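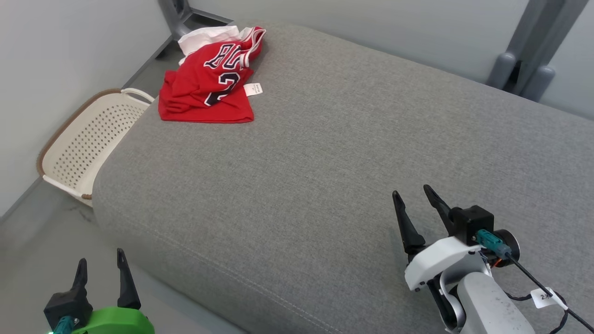
When does the new night bus between Dorkenville and Oravec start? It starts in August, and the first bus leaves Dorkenville station at 11 in the evening.

The bus company Flikeser will run the line, which has the number 61, on 6 nights of the week. On Tuesday there is no service, as the vehicles go to the workshop on this day. The journey takes longer than by train, but it serves two villages that have had no evening connection until now – Trorkia and the old harbour quarter of Oravec.

A single ticket costs 2 euros. Monthly passes for the day lines are also valid at night, without any extra payment.
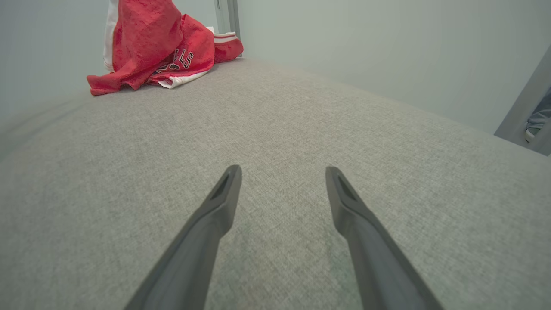 Children under school age travel free of charge when they are together with an adult. Tickets can be bought from the driver, in coins or by card.

Before the decision, Flikeser asked its passengers for their opinion, and 243 of them sent an answer. Many work late in the hospital or in restaurants and were paying for a taxi home. Their wishes have changed the timetable – the last departure from Oravec is now half an hour later than first planned.

The full timetable is available at the Flikeser ticket office in Dorkenville station. Questions from the press can be sent to the same office.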